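8 July 2024
Bin picking build, Kokby workshop, long bench

Big push today, and I'm very happy with how far we got. The bin is clamped to the table now and I taught its four rim corners again from scratch. The numbers I had from June were no good anymore, so I wiped them. New ones are saved under the name Sisay on the shared drive. Please don't overwrite that file, make a copy!

Cable slack at the wrist is the thing I worry about most. I moved the arm by hand control through the lowest poses, slowly, and watched the loops at each one. With the wrist tipped toward the divider they get closer to the rim than I'd like. Added a keep-out margin along that side, which costs us a little reach in the corners.

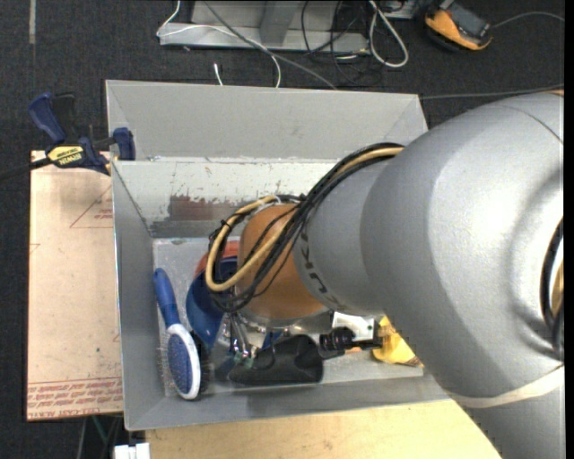 Next job was the approach height. I had it coming straight down from way too high and every cycle felt like it took all morning. Dropped it by 113 mm and it's so much nicer to watch. Still on slow speed and staying there until the stop button has been moved to the near side of the table.

Grasp planner (the Tidine branch) is running with the new depth filter. It loves handles and flat things and gets confused by anything with bristles. The pet brush gives it up to 4 candidate grasps, all over the pad, none on the handle, where I'd put my own hand. I want to try weighting by how smooth the surface is. Has anyone got the old Grestelby script for that? I'm sure we had one with a smoothness term, and I'd rather borrow than write it again.

The trowel is my favorite test piece so far. Thin blade, fat handle, and the two ends want completely different finger openings. I set the target near the base of the blade and left the fingers lined up to straddle it.

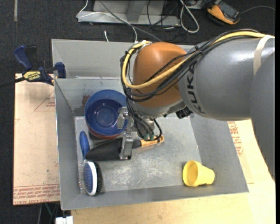 Gripper over the trowel, fingers either side of the blade near its base.

Log for the day is run 1763, notes in the same folder.

To do:
- smoothness weighting, try on the brush first
- retie the wrist cables, shorter loop
- move the stop button
- check air fittings with soapy water
- more bowls and cups, nested if possible
- clamps stay ON, please ask before borrowing one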